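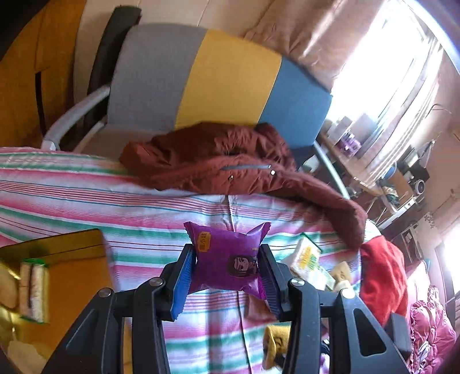
Bed, before sorting. Purple packet, striped sheet, rust-red jacket behind.

November, 9:40 in the morning, back bedroom

Object of the day: get everything edible off the bed and into the Dalach box, get everything wearable onto a hook, fold what is left. Vaughn put this down on the plan as a twenty-minute job. Vaughn was not in the room.

Starting condition: snacks on the striped sheet, down jacket across the upper part in a heap, a bright red cloth in another heap over on the right, and the ruffled pink blanket in the corner past that. Gold tin at the left with a wafer by it. I would call it a normal bed belonging to a person with a normal relationship to snacks, and Uliana says it is a little tidy for that.

Order agreed last week was soft things first, food second. I ignored it and began with the purple packet. Reason at the time was that it was right in the middle and annoying me. Myroslav K. wants it noted that this is the third time the agreed order has lasted less than a minute. Noted.

Packets. The small ones are the trouble, as usual. Held by the middle they puff out at both crimped ends and look twice their size, so you always think the box is going to be fuller than it is. Purple one went in flat, label up. White packet with the yellow and green printing went next to it. The yellow one with the face on it I put in face down, then turned over, then face down again. It was watching me do the jacket.

Beige cup-shaped package: does not stack, does not lie down, rolls if you look away. Gave it its own corner. Zakhar thinks the box should have a divider for anything cup-shaped. Zakhar thinks every box should have a divider for everything, and if we let him he would ship a box that is all divider.

Box inside depth is 147 mm, written here again because I have now measured it on four separate occasions and lost the scrap of paper each time. Cup fits under the lid. Tin does not fit under anything if you leave it standing on the cup, which I tried.

Tin. Shiny, shows every fingerprint, mine included. Decided it counts as a container and not as a snack, so it stays out on the shelf and the wafer goes in the box. Uliana disagrees: she would put the wafer in the tin and the tin on the shelf and call it finished. This is sensible and I resent it. Did it her way on the second pass and it was quicker. The wafer shed crumbs on the sheet both times. Stripes hide crumbs very well, pink ones especially, until you sit on them.

10:15. Jacket. Quilted, so it has opinions about being folded. Zip pocket on the front: checked it before hanging, per the rule we made after the business with the receipt and the washing machine. One hair tie. Left the hair tie in. Jacket hung on the Pronine hook by its collar, slid off, hung again by the loop. The hook is rated for far more than a jacket but has a slippery coat on it that someone at Pronine must have been proud of. Will try a strip of tape tomorrow before anyone writes to them.

Red cloth: folded in quarters, put on the chair. I still don't know whose it is. Asked at lunch, got shrugs. If it is still on the chair by the end of the month it becomes a duster.

Blanket: Myroslav Z. folds it in thirds with the ruffle tucked under, I fold it in half and hope. His looks like a shop. Mine looks like I have been folding a blanket. Used his.

Sheet pulled straight using the seam down the middle as the line. Works nicely. Would not work on a sheet without a seam, so don't put it in the write-up as a method.

Result: bed clear at 10:50. That is over an hour if you count the tea, and I don't see why you wouldn't. Box weight with contents roughly 300 g, light enough that it skates along the shelf when you pull the lid. Felt pads underneath, maybe. Ask Nazarenko if the sample pack still has any.

For next time:
- soft things first (really)
- wafer into tin, over the box, not over the bed
- tape on hook
- new lid for the box, old one has started clicking at one end only
- pale crumpled bag by the tin, bottom left: went in the trash, then came out again for a look inside, then went back in. Check bags before the trash and save yourself the walk

11:05. Came back for my pen. Someone had put a packet on the bed.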